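4. Attendance and supporter loyalty at Prurkdale after the lost seasons

4.1 Background to the case

The earlier sections of this paper dealt with clubs whose support rose and fell with results. Prurkdale is a harder case. The club went 204 league matches without reaching a position that would have earned promotion, and during that time it changed its head coach repeatedly, lost its main sponsor and saw its reserve side withdrawn from competition. Under the model set out in Section 2, attendance should have dropped sharply in the first two seasons and then settled at a low level. It did drop, but more slowly than the model predicts, and the group of season ticket holders stayed close to its original size until the final year of the period.

Two explanations have been offered in earlier work on small-town baseball and football clubs. The first is that supporters who stay through poor seasons do so out of habit, and that the habit is tied to the day and hour of the match more than to the team. The second is that a losing club may gain a reputation for bad luck that supporters come to value as part of its identity. Both accounts are plausible for Prurkdale. The local press referred to the club as "the Patient Ones" as early as the second season, and the phrase was later used on the covers of match programs.

4.2 Sources

The material for this section comes from three sources: the club's own gate records, a postal survey of season ticket holders, and a set of long interviews conducted at the ground and in supporters' homes. The gate records are complete except for four home matches, for which only the total receipts survive. In those cases attendance was estimated from the receipts and the ticket prices then in force, and the matches were left out of any comparison between single games.

The survey was sent to 700 households in June, shortly after the end of the season. It asked how long the household had held tickets, how many matches its members had attended, and whether they had considered giving up their seats. A short set of open questions followed, including one on club merchandise, which the board had asked us to add.

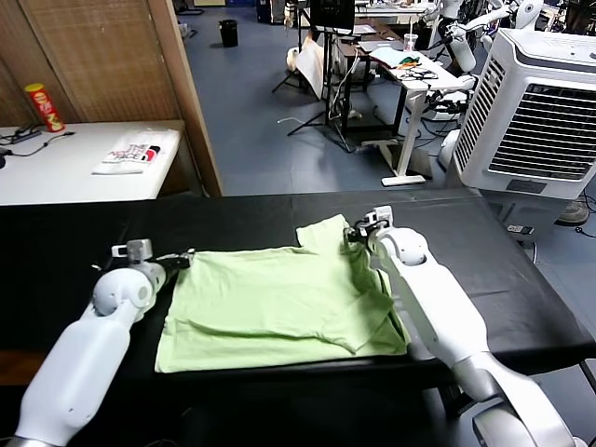
Figure 5. Partly folded T-shirt in pale lime green on a black-covered table, with two white robot arms.

Miklós Kozma and Fanni Antal
Department of Sport and Community Studies, Győri Institute
Friday, April 20, 2018

4.3 Results from the gate records

Average attendance at Prurkdale fell in each of the first three seasons, held steady in the next two and fell again in the last. The pattern is uneven within seasons. Matches against Getthorpe, the nearest rival, drew well throughout, and in two seasons the Getthorpe match was the only one for which the east terrace was opened. Matches played on weekday evenings lost the most support. When these are removed, the decline over the whole period is reduced by over 5 percent, a modest change but one that is consistent with the view that the timing of matches mattered to those who kept attending.

Results on the field had a weaker effect than expected. A win was followed by a small rise in attendance at the next home match, but the rise did not last beyond that match. A run of defeats had almost no effect on season ticket holders. It did affect sales on the day, which fell after any run of three or more losses and recovered slowly. We take this as evidence that the two groups should be treated separately – a point on which the model in Section 2 is silent.

4.4 Results from the interviews

The interviews help to explain why so many holders renewed. Few of those who took part spoke of hope for promotion as a reason. Most spoke of the people they sat beside. Several described seats that had passed from a parent to a child, and two had declined the offer of a better view at no extra cost in order to stay in the same row. One respondent, a holder since childhood, put the matter plainly: "I know who will be there, and I know they will ask after me if I am not."

The idea of the club as unlucky was also common, though it was held with differing degrees of seriousness. Older supporters traced it to a penalty missed in a cup match at Getthorpe. Younger supporters tended to date it from the season in which Clirner, the former sponsor, ended its agreement with the club before the opening match. Neither group blamed the players. Criticism was directed mainly at the board, and in particular at the decision to move some home matches to weekday evenings in return for a larger share of broadcast income.

There was less agreement on the effect of winning. Some respondents said that they expected the ground to fill with newcomers if the club were promoted, and that they were uneasy about this. Others regarded the newcomers as owed to the club after so many thin crowds. The division did not follow age or length of support in any clear way, and the number of interviews is too small to test it further.

4.5 Limits of the case

Prurkdale is one club in one town, and its ground is within walking distance for a large part of its support. Clubs that draw from a wider area may not keep their holders so readily. The survey reached current holders only, so that those who had already given up their seats are absent from it. A second survey of former holders is planned – the club has agreed to supply past mailing lists – and its findings will be compared with the gate records for the same seasons. Section 5 applies the revised model, with separate terms for season ticket holders and sales on the day, to the attendance figures for Getthorpe.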